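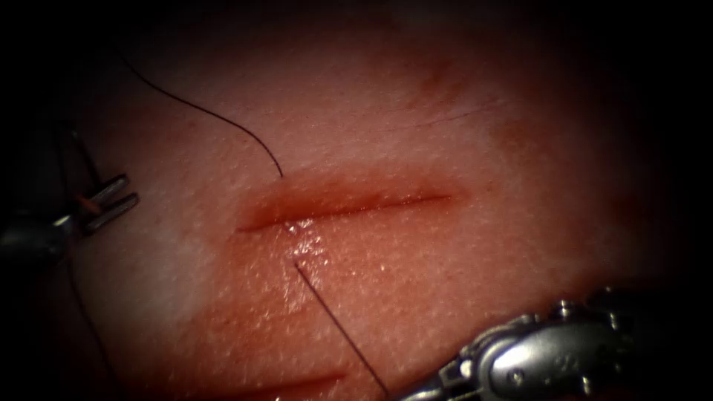

Practice pad with one thread crossing the incision.

Visits > Reports > Skonby open day
2019-10-07, Rok Đorđević
Search reports Enter keyword Go

The Skonby open day covered suture practice materials in the morning and storage in the afternoon. I attended the morning only. Skonby casts its pads in batches of 200 at the Uler site, and each batch is held 7 days before cutting. Surface texture was the main topic at the first bench. The fine pores are taken from a mold and hold up under repeated wiping.
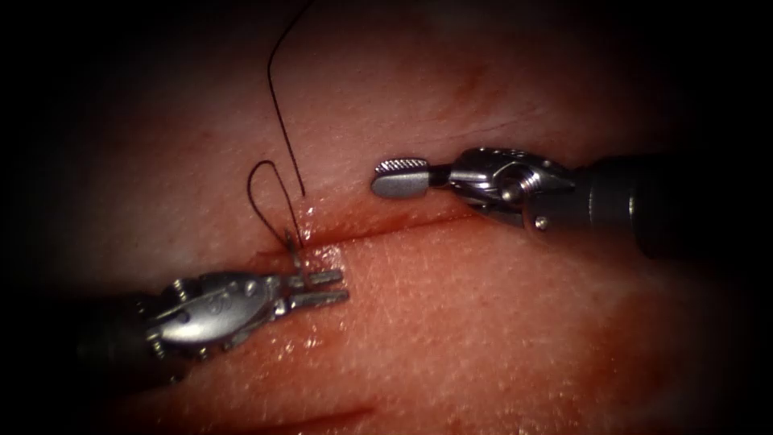 Becerra objected that the lips of a synthetic cut spread too easily, and that trainees learn to pull too hard as a result. Skonby's reply was that the top layer has been made stiffer in the current grade.

Stitch spacing and thread handling took up the rest of the hour. Long strands were discussed at length, mainly where to lay the slack before the next throw.
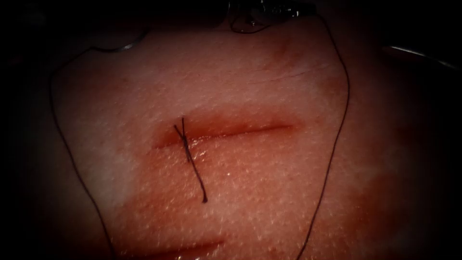

Can a pad be reused after the stitches are removed? Skonby advises a fresh cut parallel to the old one, up to 3 per pad.

The price list starts at 2,000 for a mixed carton, shipping excluded. Narkisura stocks the smaller size. Samples were available at the desk until noon. 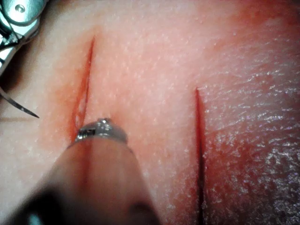
Two parallel incisions, with staining along the wider one.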